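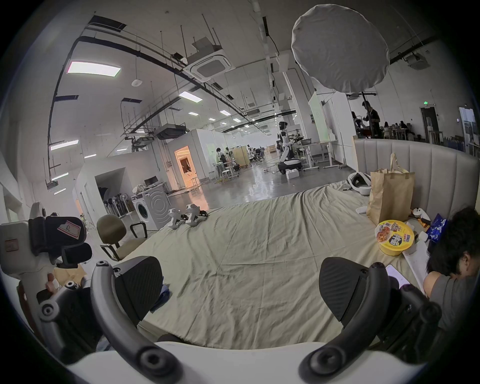 Zaltell is the second-semester project in the Pernellow manipulation course. Students record household tasks by hand with a pair of grippers, clean the recordings, and train a policy on what survives. The project is graded on the dataset and the error analysis. Policy success rate is reported but carries no points. Most of this talk concerns labeling and time alignment, where the student hours went. The label with the handwritten "R" on the unit at the left edge is part of that: left and right have to be fixed before the first recording, and the software has no independent way of checking them.

(Leave the slide up for the introduction. Advance at "task set.")

## Task set

Each team picks tasks that can be done on a bed or a table with objects people have at home. The rules given to students:

- The task has a start state that another team can reproduce from a written sheet.
- The task has an end state that two people would score the same way.
- At least one step needs both grippers at the same time.
- No liquids.

The third rule produced the most rejected proposals. Students described two-handed tasks that were in fact one-handed tasks with the other gripper parked. Agathe Besnard proposed the test we now use: if the second gripper can be put down without changing the result, the step doesn't count.

Soft surfaces are allowed. They make resets slower, and a wrinkled sheet never returns to the same shape. We ask for a one-line note on the surface in the session sheet and leave it at that. An attempt to grade surface condition on a numeric scale was dropped in October after two teams scored the same sheet at opposite ends.

## Recording procedure

Read the procedure out. It has been the same since the midterm review.

1. Log in to Zulell and open a session. Zulell is our own recorder, written by last year's group.
2. Enter task, operator and surface.
3. Check left and right by closing one gripper at a time and watching the trace.
4. Hold both grippers still until the clock check passes.
5. Record.
6. Mark the episode as kept, doubtful or discarded before starting the next one.

Step 6 was originally done in a batch at the end of the session. Operators then marked nearly everything as kept. Moving the decision to the end of each episode raised the share of doubtful marks, and the doubtful pile is where the useful discussion happened.

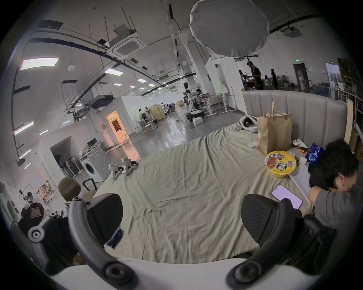 Streams are resampled to 50 Hz before storage. The value was chosen for file size and has no deeper justification. Expect a question on this. Answer: we compared it with a higher rate on the folding task, saw no difference in the trained policy, and did not repeat the comparison on the faster tasks. One of the faster tasks might give a different answer.

Time alignment is the part to slow down for. Each stream carries its own clock. In the first month the teams aligned streams at the start of an episode and assumed the offset held. On long episodes it didn't. The symptom was a gripper that closed slightly before it reached the object, and several students spent a week adjusting their models to compensate. Annelies Koller plotted the offset against episode length and got a straight line. The fix was a second clock check at the end of the episode and a linear correction between the two.

Students should have plotted this before training anything. The handout now asks for the plot as a first deliverable.

## Numbers

Put these on the slide as plain text. No chart.

- Episodes recorded: 3,660
- Episodes kept after review: nearly 2,000
- Reviewers per episode: 2

The main causes of loss, in order:

- Swapped left and right
- Clock check failed or skipped
- Start state didn't match the sheet
- Operator's hand or sleeve covering the contact point

Swapped units can be repaired afterwards if the whole session is swapped. A swap in the middle of a session, usually after a break, was discarded, as the teams couldn't agree on where it began. If someone asks why the two sides aren't identified electronically: they can be, and the next version does it. The label was what we had when the semester started.

Reviewer disagreement went to a third person, who saw the episode without the earlier marks. Most disagreements were about the end state. "Cloth is folded" turned out to be a poor criterion. "Opposite corners are closer together than the width of a finger pad" was usable.

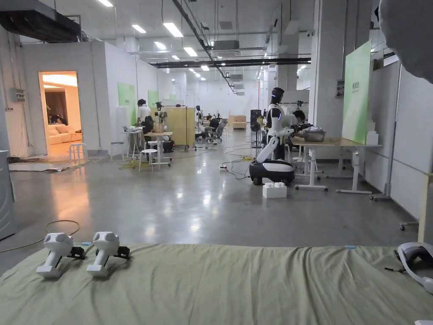 The training run itself is short and uses a fixed configuration. Teams may change the data and nothing else. This was unpopular. The reason is grading: with open model settings we could not tell a team with better episodes from a team with more tuning time. Bailly, the section that took the course in the previous semester, worked with open settings, and its reports are mostly about learning rates.

## Evaluation

Each team's policy is run against its own task sheet, then against the sheet of another team with a similar task. The second run is scored by the other team. Failures are sorted into three groups:

- Perception: moved to the wrong place
- Contact: reached the place and lost or missed the object
- Sequence: did a correct step at the wrong time

Sequence errors were concentrated in the two-handed steps. We think the alignment problem accounts for part of this, including in episodes recorded after the fix, where the linear correction is only an approximation. We have not separated that from the smaller number of two-handed examples. Say this plainly. It is the weakest point in the results.

## Changes for next semester

- Electronic left/right identification, with the label kept for people.
- End-of-episode clock check made mandatory in Zulell; the recorder refuses to save without it.
- Task sheets exchanged between teams before recording starts.
- Saturday sessions limited to re-recording. New tasks started on a Saturday had the worst session sheets.
- Doubtful episodes published along with the kept ones, with reviewer comments.

## If time is short

Skip the task set and the training configuration. Keep the offset plot and the loss list. Questions about access to the recordings go to Annelies; questions about grading go to Agathe.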